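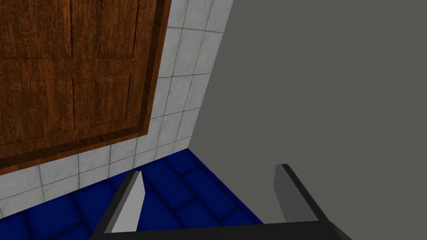
Right, people keep asking how the robot thing is going at work so here's a thread, typing this on my break, sorry in advance

For anyone new: I do nights in housekeeping stores at Inesby. Linen, trolleys, cupboards, restocking the rooms before the day lot get in. 184 rooms over two buildings

Management signed with Jetero in the spring. Two machines on wheels, one arm each. They take stuff from stores to the corridors and put it away. That's the plan anyway

Before it got anywhere near us they ran it in simulation for weeks. Doors mostly. Doors, corners, getting past cupboards. I thought that was a daft thing to spend weeks on and then I thought about how much of my shift is doors

Homa Fallahi from Jetero sat with us in the canteen with a laptop and asked what goes wrong on a normal night. Not one manager has asked me that in six years

So we told her. Wedges left under fire doors. Trolleys parked across the lift. The cupboard on the second floor that you have to lift and pull at the same time. Wet floor signs where there's no wet floor

She went away and put a load of it in the sim. Came back a fortnight later with 3,000 practice runs done and a list of questions. Half of them were about that cupboard

What's changed for me so far: less carrying. My shoulder is a lot better than it was at Christmas, I'll give it that

Also less walking. Which I didn't expect to miss but I do a bit. The long corridor at 4am was my thinking time

What I don't like: the tablet. Every job is on the tablet now. If the robot gets stuck it goes on the tablet, if I go and unstick it I have to tap why. There's nine reasons to pick from and none of them is "somebody left a mop bucket there"

I asked for that one to be added. Still waiting

In July we had 279 stops logged. Sounds terrible. Most were under a minute and loads were the same door on the ground floor, the one with the stiff closer. It's been stiff for years. We've all been shoving it with a hip

Door got fixed that same week lol. I reported it twice last year and nothing. Machine can't open it and there's a bloke out with a toolbox by lunchtime

Bit annoyed about that still

Jobs, because I know that's what you're all going to ask. Nobody's been let go. Two people left and haven't been replaced - make of that what you will

Peiyu Tan (our rep, very good, reads everything) got it in writing that hours don't drop before the end of the trial. After the trial is a diffrent conversation and she's already started it

She also got us paid for the training time. First version had us doing the modules at home. No chance

Pay. There's a new grade for whoever looks after the machines on shift. It's more money but not a lot more and you have to do a course with Kirui, who do the servicing. I've put my name down. Not sure yet if I want it

My worry is it ends up one person on nights, minding two robots and a tablet. I like working with people. We have a laugh. You can't have a laugh with it, it says "please stand clear" and that's your lot

Someone asked if it's quicker than us. On one room no, not even close. It's slow with anything folded. But it doesn't stop for tea so over a whole night it adds up. Around 1,000 bundles moved last month, so they say, I've not checked

The older lot were dead against it and now they're the ones who talk to it the most. Make sense of that

If you're getting something like this at your place: ask to see the practice runs, early, before it turns up. Ask what they've got wrong about your building. We spotted loads just from looking. They had a door opening inwards that's never opened inwards

And get someone from nights in the room. They always plan these things with the day staff becuase the day staff are there when the meetings are

Few of you asked if it's the same kit as the Trikoren warehouse has. No, different firm, theirs are the big flat ones that go under the shelves

Breaks over, unit two wants me on the second floor. It's the cupboard. Will answer replies in the morning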